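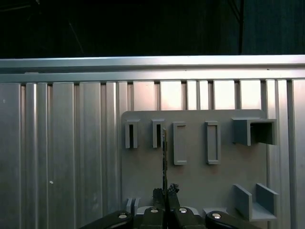

Balano cell: slot rack added to the collection set

Collection on the Balano cell moved to the tool rack in August. The task is narrow. The arm holds a thin, flat part upright in a parallel gripper, approaches the gray plate, and places the part in one of the narrow slot holders. The wider holders on the same plate are left for a later task.

The target is 122 episodes per slot. An operator drives each one by hand from the Karaki console, and the wrist camera and joint positions are logged together at 30 frames per second. Start poses are drawn from a list so that the approach angle varies. Grip height on the part varies too, within limits set in the task sheet.

Failed insertions are kept. They carry a separate label and are left out of the first training run, then added back for the recovery policy. An episode is dropped only if the log has a gap or the operator stops before contact.

Two problems came up in the first batch. The bare aluminum wall behind the plate throws bright streaks into the wrist view, and early models followed the streaks instead of the slot edge. Florkik now changes the lamp position every 100 episodes. The second problem was grip slip: the part tilts slightly between the fingertips, and the joint log does not show it. Operators now mark a slip with the foot switch.

Labels are checked in Brindo before release. A batch passes when two reviewers agree on at least 95 percent of episodes. The format notes are in the shared folder under the cell name.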